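Coffee at the Long Table: a small gallery
Text and pictures by Bastien Cordier

For the second winter we are making our own coffee in the room on the ground floor of Gerberg. Before that, everybody went down the street to buy it, or drank what came out of the old filter machine, which had been in the building longer than most of us. In February the filter machine stopped heating and we did not repair it. Thierry Chauvin brought a glass press from his home, somebody else brought a bag of beans, and it has continued like this until today.

I was asked to make a gallery page about it for the Wetus pages, with the recipe, so that the people who are new in the building can make a pot without asking. I am not a specialist of coffee. What I write is what we do, and what I learned from making it badly for several weeks.

First, the beans. We buy from Omoregie, a small roaster who delivers to the back door early in the morning. We take the darker of his two roasts. The lighter one is also good, but with a press it gave us a thin cup and some people complained that it was sour. We grind it coarse, so that it looks like rough sea salt. If you grind it too fine, the plunger becomes very hard to push and there is mud in the last cup. When you feel that the plunger is blocked, please do not force it. Lift it a little, wait, and push again slowly.

Second, the water. We boil it and then leave the kettle with the lid open for a short time, until it is at 90 degrees. Thierry has a thermometer for this and he is strict about it. One morning I measured 86 and made the pot anyway, and I could not taste a difference, but I did not tell him. Now he will read it.

For one full press we put two big scoops, well filled, pour half of the water, stir one time with a long spoon and then pour the rest. Put the lid on with the plunger up and leave it. Four minutes is what is written in every book. We leave it a bit longer, because the dark roast supports it well.
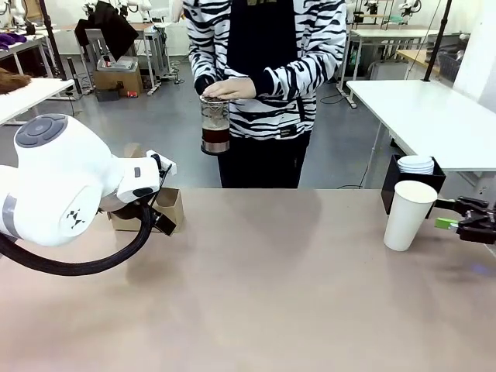
The press, held in front of the body: one hand flat on the lid, the other on the side, and a lighter foamy band on top of the dark coffee. On the table one paper cup is standing ready, and the stack is in the black holder behind it, rims down.

Thierry Chauvin finds that I am too patient and that after five minutes the coffee begins to taste of the pot. He would also like me to write that the press must be warmed with hot water before the coffee goes in, and that half of the people forget it. He is right about the warming. About the five minutes we will not agree, and I propose that each person makes one pot in his own manner and we drink both.

So, warming the glass: fill it one third with hot water from the kettle, turn it gently and empty it in the sink. It takes almost no time and the coffee stays hot longer. A cold glass is also not a friend of boiling water, and a new one costs money and has to be ordered.

About the pouring. Pour slowly and stop before the end, as the last bit in the press is full of powder. I always leave a finger of coffee at the bottom. If there are many people, fill every cup to the half first and then go around a second time, so that the first person does not get the weak part and the last person the strong part. My grandmother did this with tea and it works also with coffee.

The paper cups were discussed a lot. We bought a carton of 110 at Drastgate, and it was finished faster than we expected. If you have your own mug, please bring it and write your name under it. The paper cups are then for visitors and for the mornings when the dishwasher is full. Store them with the rim down, so the dust does not go in, and take them from the top by the side of the cup – never with the fingers inside.

Cleaning is the part which people like less. The coffee grounds go in the compost bucket and not in the sink. We had the plumber once already. Unscrew the filter at the end of the plunger, rinse the mesh under the tap from both sides and let all the pieces dry separately on a towel. Once in the week I put the mesh in hot water with a spoon of baking soda, and after this the oily smell is gone. The glass itself needs only a soft sponge. Do not use the green side, it makes scratches.

For milk there is a shelf in the fridge with a blue label. Oat milk is on the same shelf. Sugar is in the tin, and whoever finishes it should put a note on the door, as I do the shopping in the evening and I look only at the notes.

If you make coffee in another manner and you think ours is wrong, you are welcome to come and show it. Thierry is usually there first in the morning, and I come a little after nine.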